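Can a machine do the chores yet? Gallery, bag packing

Tsz-kin Peng, posted Thursday, quick one before I lose the wifi

Ongoing question on this page, whether machines can do the boring jobs yet. Dishes, folding, bagging groceries. Last round was the Dollex shelf picker, which did well with boxes and badly with anything squishy. This round is soft stuff. A tote bag, a bag of snacks, put one in the other. My nephew is six and can do it while watching telly.

Short answer, not yet, not on its own. What you're looking at is people doing the job with grippers in hand, so the software has something to learn from. Leclerc and Huvach both say they're going this way too. More on them when I get replies to my emails.

Cloth first, it's the hard bit.

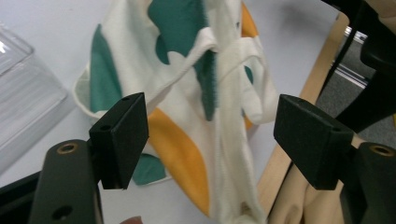 Tote cloth between two black fingers. Green and yellow-orange patches, strap flopped across the middle.

Try it yourself with a pair of kitchen tongs in each hand. I did, at home, with a shopping bag and a packet of rice crackers. Took me 39 seconds and I swore twice. You don't realise how much your fingertips tell you untill they're gone. Handles are the worst - they fall in the opening, you fish them out, they fall back in.

Colour matters too apparently. White cloth on a pale table, fine for me, harder for software trying to work out where the hem is. Would love to hear from anyone who's tested this properly.
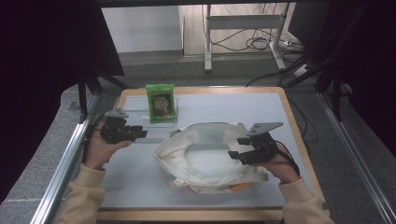 The whole job on one table. Green snack bag standing at the back, tote open in front, a gripper either side.

Had a few emails after the Jernero laundry post asking why not just build a better hand. Fair question. Price, mostly, is my guess. Two fingers is cheap and easy to fix, and a shop isn't going to pay for five if two will pack a bag. Whether two will is the thing. I'd say yes for tins and boxes, maybe for chips, no for grapes.

Also worn parts. Grip surfaces cop a hiding in any job that repeats all day, and I never see that in the brochures.
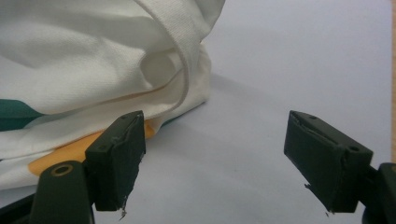 Fingertips up close, edges scuffed and a bit frayed. White cloth bunched up behind the left one.

Score so far, my own scale, out of ten. Boxes onto shelf, 6. Folding towels, 4. Opening and packing a soft bag with nobody holding the tools, no score until I see it done start to finish with no cuts in the video.

Next up is wiping down benches, probaby in April. If your workplace has a machine that does any chore at all, even badly, send me a note. Badly is more fun to write up.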